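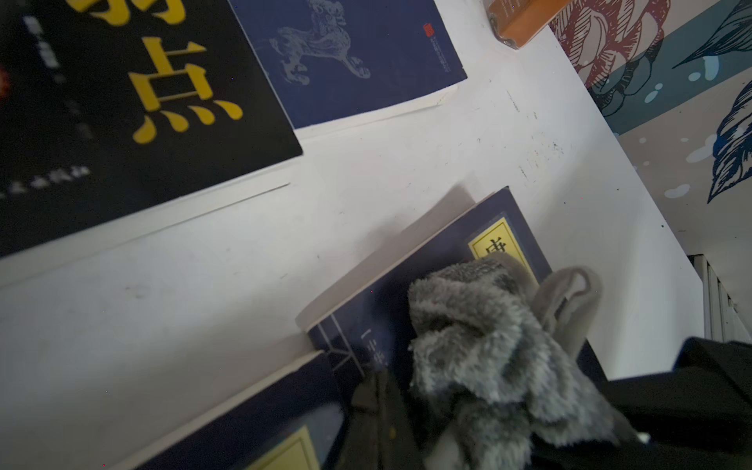 Used Books › Chinese Language › Item 2679

I'm selling these two together – the black paperback of The Weakness of Human Nature and a dark blue 韩非子 with a lion-like beast on the cover (I love that cover!). Both in Chinese. I bought mine from Cao and read them at a crawl, dictionary open, so expect a few pencil notes in the blue one.

The paperback has a small torn notch on the top edge of the cover.
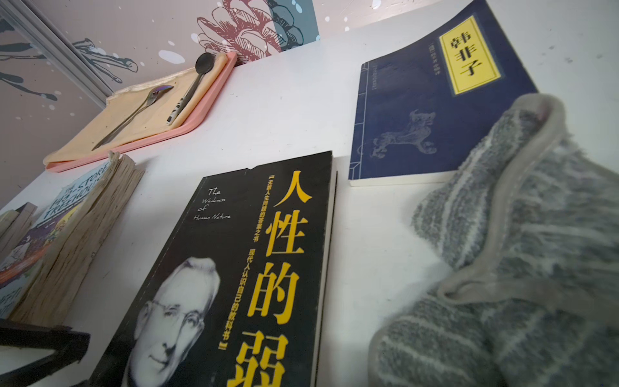
Lot 2679, both front covers

Price is 3000 for the pair, or 2000 for either one alone. Pickup at Homora, ask for Lâm Từ. Listed 23 Jan 2021, and I'll hold them until February.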